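Old insoles, again

Last updated: 26 Nov 2019

I got a couple of emails about the shoe post from May, mostly asking whether you can save the insole in a canvas sneaker or should just throw it out. My answer is still that it depends on the heel. If the foam under the heel springs back when you press it with a thumb, keep it. If your thumb leaves a dent that stays there, it's finished.

The pair I've been working on is black canvas with white laces and a white rubber sole. One insole is orange and worn white in patches, and the other is beige on top with an orange rim. I bought them for a trip to Gadcombe and then wore them to work for most of a year, so I can't complain.

A few people also asked about the background, so I'll cover that first. The walls are black with a thin white wave pattern, and the floor is a gray and white marble pattern. I like the marble for shoes. Dark canvas shows up well on it and so does an orange insole, but grit doesn't, so wipe it down more often than you think you need to.
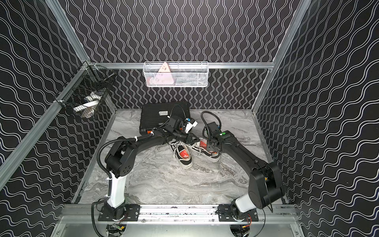

Waves on the walls, marble pattern on the floor.

If I were choosing again I'd go with a plainer wall. The lines run up and down at the back and on a slant at the sides, and after an hour my eyes get tired of it. Mwajuma Koech likes it and says I should leave it alone, so it stays for now.

Back to the shoes. Loosen the laces all the way down before you try to get an insole out. I used to skip this and pull from the heel, and I tore one nearly in half that way. With the laces loose you can lift the heel end, work a finger along each side, and bring it out without bending the toe much. Some are glued. If it fights you at the arch, stop and warm it with a hair dryer on low for a minute, then try again. 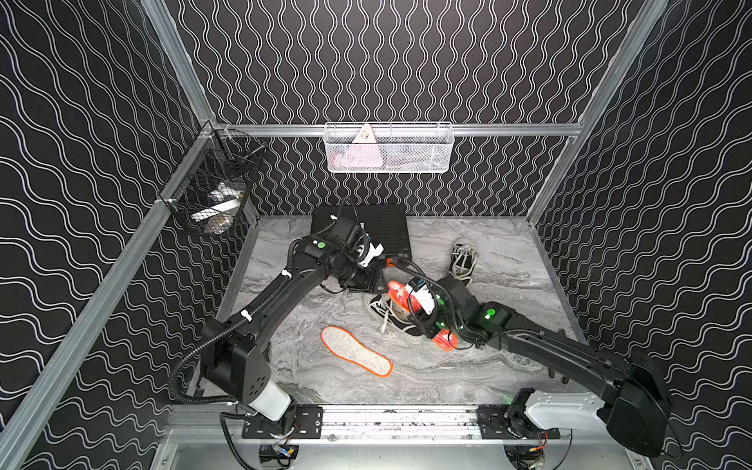 Once it's out, brush the inside of the shoe with an old toothbrush and tip it on its side to get the lint out of the toe. The insole gets a wipe with a damp cloth and a little dish soap. Don't soak it. Let it dry flat overnight, away from the heater, or it will curl and you'll feel the edge every time you walk.

For replacements I've tried Lokico and Zivero. The Lokico ones were too thick for a low canvas shoe and my heel kept slipping out. Zivero fit better but I had to trim the toe. Trace the old one onto the new one with a ballpoint and cut just outside the line, because you can always take off a bit more.

I still have the brown boots to do, and those are glued in solid.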